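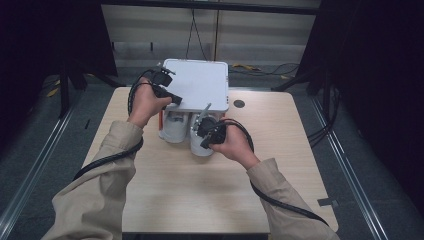
Prandthorpe, August

Student projects > Reports > Household water

Our project was to study how a small water unit is put together, and to write connection steps that a person can follow without help. The unit has a flat white housing on top and two white cylinders under it, which we call the left and the right canister in all our notes. We worked on a wooden table in the Orstead room, because the benches in the main laboratory are too high for sitting.

The main difficulty was the connectors. They are black and their cables are black and thick, so in our first draft the sentence "take the black cable" was of no use to the reader. Bimla Nautiyal proposed to name each connector by the hand which holds it. In the photograph the right hand has its connector close to the upper end of the right canister, near the gray tube fitting, and the left hand is higher, at the corner of the housing. We kept this order in the written steps.

The second difficulty was the weight of the cables. They pull the connector to the side when one lets go too early. Prasanna Siriwardena therefore added a step to lay the cable along the forearm before pushing.

The final instruction has 200 words. Our supervisor asked us to make it shorter, but we could not agree which step to remove. The drawings for the tube fitting are still missing and will be done by the next group.

Starnerard Student Projects | Contact | Back to top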